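4. Folding and looking after the cloth

This section covers the grey microfibre cloth supplied with the Clalard 4000 cleaning set. Earlier editions of the guide dealt with the cloth in a single line ("fold and put away"), and the letters we received suggest that people found more than one way of doing it.

Before you start, wash your hands and dry them on something else. Microfibre picks up whatever it is given, including hand cream, toast crumbs and the fluff from the last thing you folded. Rub a fingertip across the looped side. If it catches slightly on your skin, the cloth is in good order. If it slides, go straight to 4.3.

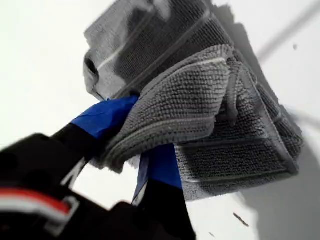

Tredska, Monday, April 7, 2025
Revised by Joonas Salminen. Replaces the September edition, in which steps 3 and 4 were printed the wrong way round and a fair number of readers followed them faithfully.

4.1 Laying the cloth flat

1. Wipe down a pale, smooth surface. A white board or table is best, as grey lint shows up on it at once. A patterned tablecloth will hide the lint until you are wearing it.

2. Pick the cloth up by a hem. If it has been living in a heap, you may need to turn the heap over once or twice before you find one. The hem is the raised edge; anything without a raised edge is middle.

3. Hold two neighbouring corners and give one shake. A second shake is allowed. After that you are only airing your feelings.

4. Lower the far edge first and let the rest follow it down towards you.

5. Smooth from the centre outwards with the flat of your hand. Do not press creases in with a thumbnail. They come out in the wash, but not the first wash.

Note: The cloth doesn't have to be square to the edge of the table. Several customers have written to ask, and one enclosed a drawing. Any angle will do as long as the cloth itself is flat and all of it is on the board.
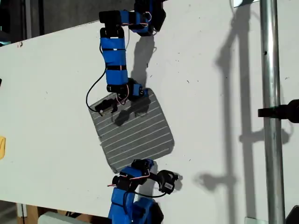 A solar cell lying at an angle on the white board.

4.2 Folding

1. Find the direction of the stripes on a striped cloth. The stripes run lengthwise, and all folds in this section are made either along them or straight across them. Plain cloths may be folded from whichever side you like, which some people find harder.

2. Bring one long side over to meet the other. Line up the hems at the corners before you worry about the bit in between.

3. Smooth again, working away from the fold.

4. Bring the short ends together. Stop here if the cloth is going in the drawer.

5. For the Fluvton tray, fold once more. The tray holds 12 cloths folded this way, or seven folded in a hurry.

If a corner bunches up, open the last fold and pull that corner out gently along the stripe. Don't tug sideways. It will look as though it's working, and then you'll have a cloth with five corners.

Caution: Check the cloth for grit before you fold it. Anything hard that gets shut inside will be waiting there the next time you wipe down a glass hob.
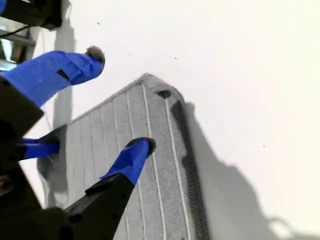
Small dark spots deserve a minute of your attention before the cloth goes away. Dab, don't scrub. Use lukewarm water and one drop of washing-up liquid, leave it for 20 minutes, then rinse. If the mark is still there after two goes, it has moved in, and you may demote the cloth to shoes and bicycles with a clear conscience.

4.3 Washing

1. Wash microfibre with microfibre. Cotton towels shed, and the cloth will collect the lot.

2. Use a small amount of ordinary liquid detergent. Leave out the fabric softener. It coats the loops, and a softened cloth pushes water about like a bored teenager.

3. Choose a warm wash. Chukwuemeka Isah in our repairs office has put one of his through at 92 degrees to see what would happen. It came out stiff and rather smaller, and he uses it as a coaster.

4. Hang it up to dry by one short end. Keep it off the radiator.

5. Once dry, return to 4.1, step 3.

Note: New cloths may leave a little grey in the water for the first wash or two. Keep them away from white shirts until they have settled down.

4.4 Storage

Keep folded cloths in a closed drawer or in the tray with the lid on. An open shelf is fine if you dust it, though you'll need a cloth for that.

Replacement cloths can be ordered from Lindqvist dealers. Give the colour and say whether you want striped or plain. Trays and lids are listed separately in section 7, under "Trays" and, for reasons to do with the old catalogue, "Kitchen, other".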